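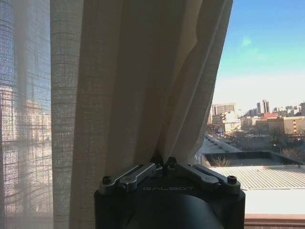

Flastelier Product Guides
Written by the Wevmont fitting and care desk

Section 6: Hanging, dressing and daily use of the two-layer curtain set

This section covers the Wevmont drape and sheer after the double track is fixed to the wall or ceiling. If the track is not up yet, go back to Section 5. The steps are the same for a living room, a bedroom or an office window, and for linen or linen-blend drapes in any of the light colors (cream, oat, stone).

Before you start

Wash your hands and take off rings and watches. Light linen marks easily, and an open-weave sheer will catch on anything rough. Lay a clean sheet on the floor under the window so the hems don't drag while you work.

You will need:
the drape panels and the sheer panels
the bag of track hooks (14 per panel)
a stepladder
a tape measure
soft fabric ties or strips of cotton
a handheld steamer

Leave the drape folded over the back of a chair overnight if it has just come out of the box. The worst of the packing creases will drop on their own.

6.1 Hang the sheer

The sheer goes on the track nearest the glass.

1. Find the top edge of the panel. The heading tape is sewn to the back, on the side that faces the window.
2. Push one hook into each pocket. Use the same row of pockets all the way across.
3. Start at the wall end of the track and clip the hooks to the gliders one at a time. Keep the rest of the panel over your shoulder.
4. Clip the last hook to the fixed end stop.
5. Draw the panel all the way across and back twice. It should run without jerking.

Note: The loose grid weave lets daylight in and softens the view of buildings across the street. It is not a privacy curtain after dark. With the lights on indoors, people outside can see in unless the drape is closed too.

Caution: Do not pull the sheer by its edge from floor level. Hold it at chest height with a flat hand.

6.2 Hang the drape

The drape goes on the room-side track.

1. Check which panel is left and which is right. The wider side hem goes to the wall.
2. Fit the hooks as in 6.1. For a drape that covers the track, use the lower row of pockets. For a drape that hangs under the track, use the upper row.
3. With a second person holding the weight of the fabric, clip on the hooks from the wall end.
4. Let the panel hang for a few minutes before you judge the length. Linen drops a little under its own weight.
5. Measure from the hem to the floor at both ends. If one side is high, look for a skipped pocket before you touch the track.

Note: Do not shorten the hem in the first two weeks. In August, or in any damp spell, linen can hang longer than it does in a heated room in winter.

6.3 Set the folds

New drapes tend to flare out at the bottom. Dressing them trains the folds to hang straight.

1. Open the drape fully so it stacks at the side of the window.
2. Stand on the ladder and shape the folds at the heading with your fingers. Push the fabric between hooks toward the glass, the same way each time.
3. Run each fold down between finger and thumb as far as you can reach, then get down and carry on to the hem.
4. Tie the stack loosely in three places: just below the heading, in the middle, and a hand's width above the hem. The ties should hold the folds without pressing a line into them.
5. Leave the ties on for three days. If you hang the set on a Friday evening, they can come off on Monday.
6. Steam lightly from top to bottom, keeping the steamer head off the cloth.

Caution: Never iron the drape while it is hanging. Keep steam away from the sheer, which can pull out of square.

6.4 Drawing the curtains back

There are two ways to hold the drape open.

Straight stack. Push the whole panel to the wall from the heading side. This gives the most view and the most light, and is best for a window with a skyline or garden you want to look at.

Swept back. Leave the heading partly drawn and gather the lower part to one side, so that the edge falls on a diagonal. This keeps some shade high up while opening the view lower down.

1. Draw the drape to where you want the heading to stop.
2. Take hold of the leading edge and bring it toward the wall.
3. Gather the fabric in loose handfuls. Don't twist it.
4. Secure with a Leite tieback, or with any soft band at least as wide as your palm.
5. Pull a little fabric up and over the band so the edge isn't strained.

Note: A swept drape will crease where it is gathered. Let it down at night and most of the creases will ease by morning.

6.5 Weight limit

The standard track carries drapes made from fabric of up to 400 grams per square meter. For heavier cloth, or for a single panel wider than 2000 mm, fit the Vumerdale track and its extra brackets – see Section 9.

6.6 If something looks wrong

The drape won't close the last few inches: the end glider is on the wrong side of the stop. Unclip it and move it over.

The sheer gets caught when the drape moves: the two layers are too close. Fit the longer spacer from the bracket bag.

Stripes of light and dark across the drape in daytime: normal. The folds throw shadows on each other, and these change with the sun.

Next: Section 7, Washing and storage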